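Shop Notes | Cells & Maintenance
2 min read

Two-arm sorting cell gets its spring setup check

Ona Strazds spent most of Saturday on the two-arm cell at Forkedside, working through the setup sheet before the April runs start. The cell had been stopping on the right arm, always on the low reach at the outer end of the table. The log had 8 stops in 75 cycles.

She started with the simulated cell. The tray position in the Clisum layout file was 20 mm off from the real table, left over from when the bases were moved last fall. With the tray corrected, she lowered the approach speed on the right arm and reran the sort from the beginning. Then she checked the left arm against the same file and left its values alone.

The long run came to 228 cycles with no stops. The new file is saved on the cell computer under Krūmiņa, and the old one should not be loaded again.
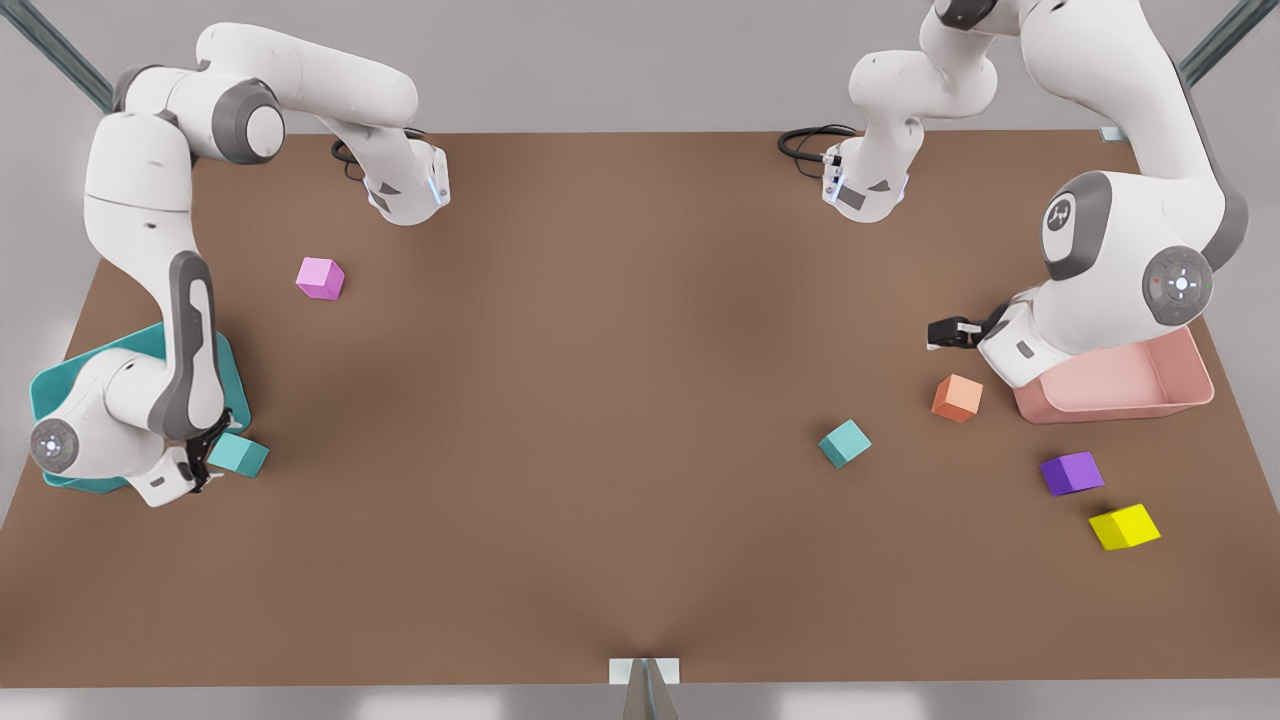
The cell in simulation, with the right gripper down by the teal tray and the left one near the pink bin.

Still to do: regrease the wrist joints on both arms, replace the label on the stop button, and reorder gripper fingers from Serkitska. Anyone who changes the table layout needs to tell Ona before the next run.

Questions about the cell? Contact the Forkedside shop desk. | Back to top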